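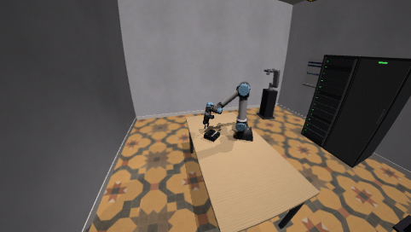 Ximeng Yan wrote to us that the second coat went on much easier than the first, and that the can was still half full after a dining table and two shelves.

Wirnex Table Oil, clear matte

Wirnex is an oil for wooden tables, desks and worktops inside the house. It goes into the wood and leaves a thin, matte surface which you can repair in one spot without sanding the whole top. We sell it from our shop in Gorkthorpe in one size only. The larger can will come back in April.

What you get
One can of oil, clear matte
One white pad for rubbing in
One cotton cloth for wiping off
A printed sheet with instructions

Coverage: one can is enough for 23 square feet with two coats. Very dry wood takes more in the first coat, and old pine is the worst for this.

How to apply
Sand the wood along the grain and remove all dust. Stir the can well, because the matte part sinks to the bottom -- shaking is not enough. Put a small amount on the pad and rub it in until the surface looks even. Wipe off everything that stays on top. Wait until the next day, then make the second coat, thinner than the first.

The table can be used lightly after 36 hours. Please keep water and hot cups away from it for a full week.

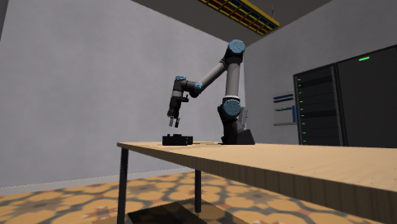 Would it also work over an old varnish, one reader wanted to know. It will not. The oil must reach the wood, so varnish has to be sanded away completely, also on the edges and in the corners. If you are not sure what is on your table, put a drop of water on it. When the drop stays round for many minutes, there is probably still a varnish or wax.

On light woods the oil makes the color a little warmer. On walnut and other dark woods the change is stronger, and we advise to try it first on the underside. The Taşdemir white oil keeps pale wood paler, but it is less strong against stains.
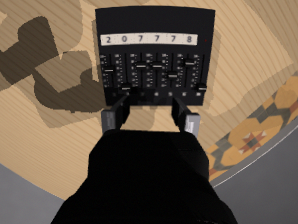 Mixing console on a light wooden tabletop.

For desks with equipment on them, put felt under the feet during the first weeks. Rubber feet can leave marks in fresh oil -- we had this on our own desk.

Safety: lay used cloths flat outdoors to dry, or keep them under water in a closed metal can. Cloths with oil can catch fire by themselves when they are folded together.

Shipping is from Posley. Orders over $50 ship free. Unopened cans can be returned.

Page updated 2020-03-31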